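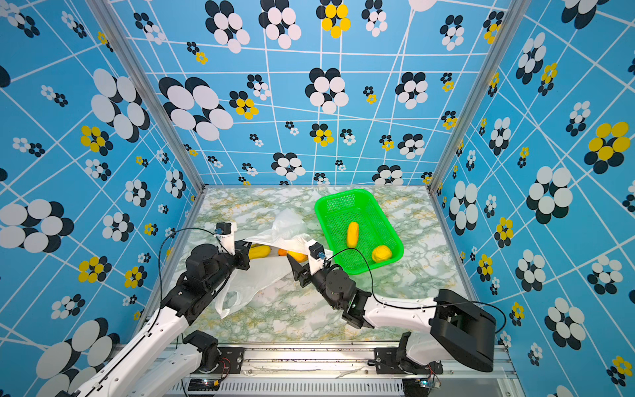 White and yellow flower pattern on sky blue

Frequently Asked Questions: Sivley Marsh Turtle Recovery Program

What is the program?
The program protects nesting turtles and their young at Sivley Marsh and along the lower Plevum River. It began with 12 known nesting females. Last season our crews recorded 50.

Who runs it?
The Kosamari Wildlife Trust manages the marsh and pays for the field work. Martti Keskinen is the lead biologist. Questions about research permits should go to him through the Trust office.

Are the turtles still listed as threatened?
Yes. The state listing has not changed. A review is under way, and the rules stay the same until it ends.

How many hatchlings have been released?
2,449 since the program started. This covers only hatchlings from protected nests. Turtles that hatch in unmarked nests are not in the total.

Why are there wire cages on the river bank?
They cover nests and keep out raccoons, skunks and foxes. The gaps are wide enough for hatchlings to leave on their own. Please don't lift or move a cage, even if it looks damaged – call the office and give the number on the stake.

I found a turtle on the road. What should I do?
If it is safe to stop, carry it across in the direction it was heading. Hold it by the sides of the shell, never by the tail. Do not take it to a different pond or stream.

What if it is injured?
Put it in a dry box with a lid and air holes, and note where you found it. Do not give it food or water. The Ruotsalainen Clinic accepts injured turtles until 6 p.m.

Can I bring my dog?
Dogs are allowed on the upper trail on a leash. The river trail is closed to dogs until the end of July.

How close can I get to a nesting turtle?
Stay at least 100 feet back and keep lights off after dark. A female that is disturbed may leave without laying.

Can I release a pet turtle at the marsh?
No. Pet turtles can carry disease, and releasing them here is against the law. The office keeps a list of rescue groups that take them – ask for it at the front desk.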